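# Teaching Tomoana to tell fruit from plate
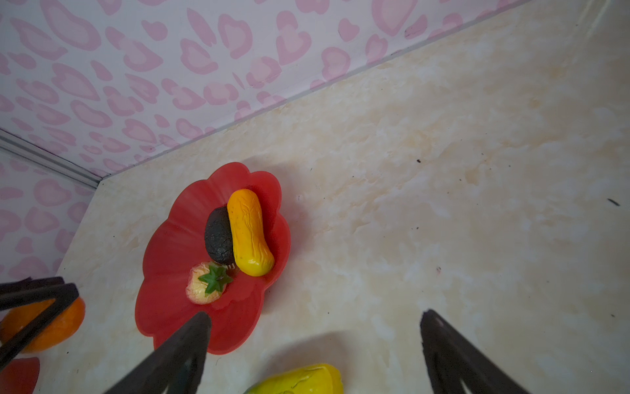 I love this part of the project! Once the wrist view is streaming, you can get from raw pixels to a sensible grasp point in an evening, and most of the work is in one config file.

You'll need Tomoana (our little perception node) and the Cenness planner, both already talking to your arm.

## 1. Mask the fingers

The gripper is in every wrist image, so the segmenter will happily offer it to you as an object. Open the gripper fully, save one image, and paint the fingers black in a mask. Then load it:

```
tomoana mask set fingers.png
tomoana mask check
```

If you ever change fingertips, make a new mask. I forgot once and spent a whole night chasing a ghost eggplant.

## 2. Split touching objects

Toy food piled on a plate is a great test, with a squash leaning on its neighbor and the toys sitting close together. Start here:

```
min_area: 500
split_depth: 3
use_color: true
```

Raise `split_depth` if two toys come back as one blob. Go too high and a bumpy squash breaks into pieces, so move one step at a time and rerun on the same saved image.

## 3. Label the plate as a support

Set `role: support` on the plate. Cenness then keeps it as something to avoid, and stops suggesting that you pinch the rim (it really loves rims).

## 4. Replay before you move

My favorite bit! Run the planner against a recorded log with the motors off:

```
cenness replay bench.log --dry
```

Mine has 1,545 frames. Step through to frame 144 or wherever the objects crowd together, and watch the grasp arrow. If it jumps between neighbors, go back to step 2. If it stays put, turn the speed down and try it live.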